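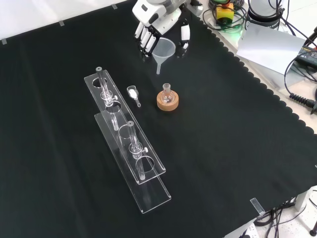 Most people who say they were bad at chemistry were only bad at copying from the board, according to Ludger Stüber, and he would like them to have another go at it.

I had asked him whether adults who left school without a science qualification could really catch up in one evening a week. We were talking at Flisteck, the adult education centre in Wutivgate, where he and Sabine Fröhlich have taught the beginners' chemistry course for five years. Wutivgate has 1246 residents and one bus an hour, and the course still fills up before the enrolment form has gone round the whole town.

'They come in and tell me what mark they got when they were fifteen,' Stüber said. 'Some of them are over sixty. They remember the mark and they remember the teacher's name, and then you ask what an acid is and they go quiet.'

The course runs from February until the summer break. Fröhlich plans the practical evenings and Stüber takes the theory, though they have swapped a few times when one of them was ill. The fee is 100 euros with materials included. Neither of them thinks it should go up, and both expect it will.

Fröhlich worked in quality control at a dairy before she started teaching. She said her first group taught her to slow down.

'I had planned a titration for the second evening. I thought it was simple. You let one liquid run into the other and you stop when the colour changes. Half the room had never used a burette, and a few didn't want to touch it in case it broke. So we spent that evening pouring water. We measured it, poured it back and measured it again.'

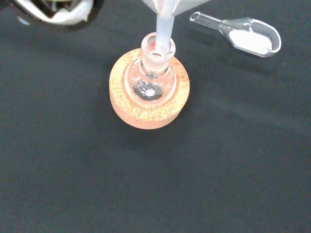
The water evening has stayed in the programme. Students read the level at the bottom of the curve, write it down and compare their figure with their neighbour's. Fröhlich does not tell them who is right until they have argued for a bit. She says a good many of them have cooked for a family for decades and measure better than they think they do.

Stüber was less keen on kitchen comparisons. He finds they help for two weeks and then get in the way.

'Baking powder is fine. Vinegar is fine. But then someone wants everything to be like a cake, and a mole isn't like anything in a cake. At some point you have to sit down with the number and get used to it.'

I asked which part of the course people find hardest. Both of them said the mole before I had finished the question. It comes up in the fourth week, and it is the week when people drop out. Last year they moved it later, and people dropped out later. This year they put it back and gave it two evenings, with no new material on the second one. Stüber sets 10 short problems and goes from table to table. Everyone stayed on.

Homework is a sore point. Fröhlich stopped giving it after her second year, and Stüber never has stopped. His sheets go out by email through Irix, the booking system the centre uses, and he admits that he can see who has opened them.

'I don't say anything,' he told me. 'I just know.'

'He does say things,' said Fröhlich.

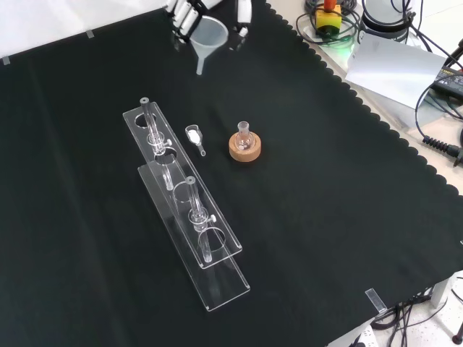

They also disagree on textbooks. Stüber uses an old one by Reinholz that has been out of print for years, and he buys up second-hand copies when he finds them. He likes the worked answers, which show every line of arithmetic. Fröhlich thinks the language is stiff and that the chapter on metals could be half as long. She writes her own handouts, one side of paper each, in large print. Students get both, and most seem to read the handout on the bus and open the book when they are stuck.

What people want from the course varies a good deal. A few need it for a nursing or lab assistant's place and have an entrance test to pass. Several are parents who can no longer help with their children's schoolwork. One man has taken the course three times and says he will book it again. Fröhlich once asked him if he would like to move up to the next level, and he said he liked the people in this one.

There is no exam at the end. Students can ask for a certificate of attendance, and those who need something more formal are sent to the college in the next town. Stüber would like to offer a proper test as an option. Fröhlich is against it.

'They have all had their test,' she said. 'It was forty years ago and they can still tell you the mark.'

The next beginners' group is open for enrolment now, and the form can be collected from the office or filled in online. No books need to be bought beforehand. Long hair should be tied back on practical evenings, and safety glasses are lent out at the door.

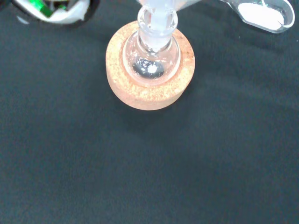 *Round-bottom flask on a cork ring.*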